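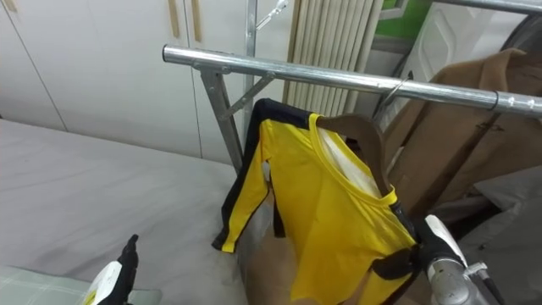
Vindarach, 2022-04-30

Section 7. Working with garments on a rail

This section applies to the Kellard two-arm unit when it handles clothes on hangers. Read section 6 on stopping the arms before you start.

1. Stand the rack on a level floor and lock any castors. Push the rail down firmly by hand. If a joint moves, tighten it and test again.

2. Hang each garment with its shoulders square on the hanger. Leave 200 mm between the first garment and the next one along the rail.

3. Set the grip force to 28 for shirts and other light tops. Coats need their own setting – see the table in section 9.

4. Take hold of the cloth low down on the garment, as with the yellow shirt at the top of this section. Keep the fingers clear of the hanger and its hook.

5. Keep the second gripper open until the first has closed. Do not close both in the same step.

6. Pull slowly. Stop if the hanger begins to slide or the rail tilts.

Note: Tags and loose threads can catch between the finger pads. Check the pads after every garment and write down any damage in the log.

CAUTION: Stay out of reach of both arms while the unit is live. One person holds the stop button at all times and does no other job.

CAUTION: Never free trapped cloth by hand with the power on. Press stop, wait for the arms to settle, then open the gripper using code 194.

Changes to this section must be agreed with Rostislav Matoušek.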